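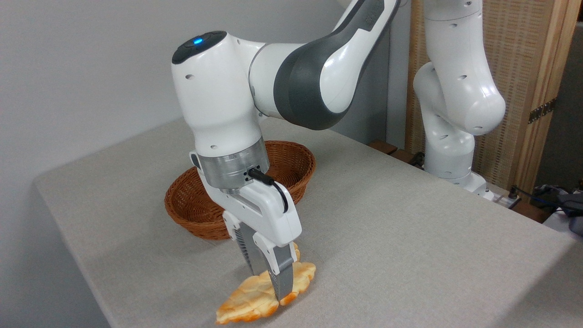
A Closed Gripper Is Not a Held Object

Most of the fault reports I read from tabletop manipulation cells end with the same two words: grasp failed. In August I reviewed a log from the Nurnwood bench in which those words never appeared, and that was the fault.

The task was simple. One arm picks up a piece of bread from a cloth-covered table and places it in a wicker basket. The controller recorded 133 consecutive cycles as complete. When Nhyira Frimpong went through the basket weights by hand, 22 of those cycles had delivered nothing or had delivered crumbs. The gripper had closed, the finger gap had stopped above its zero value, and the state machine had taken the gap as proof of possession. It lifted, traversed, opened, and reported success.

The gap was real. In 18 of the 22 cases it came from a torn flake of crust caught between the fingertips. In the other four the fingers had picked up a fold of the table cloth along with the bread, and the cloth slipped free partway through the lift. One of those four dragged the basket far enough that the next place motion came down on the rim. The arm did not stop. Its contact threshold had been set for rigid parts, and a woven rim yields enough to stay under it.

The usual response is to raise the grip force. I think this is wrong for flat baked goods and probably wrong for soft goods in general. A flaky surface fails in shear well before it fails in compression. More force gives a cleaner tear and a smaller flake, and the gap reading gets no more honest. The Nurnwood team tried it for 30 cycles and went back to the earlier setting.

My position is that finger position should not be accepted as the only evidence of a grasp in any cell where the object can tear, fold or compress. At least one independent check is needed after the lift, and it needs to be made while there is still time to abort. Wrist load is the cheapest candidate where the arm can resolve it. A piece of bread is light, and on many arms the signal sits close to the noise, so the check has to be taken at a dwell with the arm stationary. Clolano, the scheduling layer used on this bench, already supports a dwell of that kind. It had been turned off to save cycle time.

Laryea, the vision package on the same bench, could have made the check too. It was being called once per cycle, before the pick. A second call on the empty table position would have caught every one of the 22. It would also have flagged the pulled cloth.

The safety side gets less attention than it should. A cell that believes it is holding something when it is not will plan its next move around the wrong state. With a second arm mounted at the same table, that error is shared. Ulley, the shared workspace monitor, releases a zone when the first arm reports its place complete. In these logs it released the zone on schedule, with the bread still lying in it.

I would log the gap, the load and the second image for every cycle, keep all three, and treat any disagreement among them as a stop.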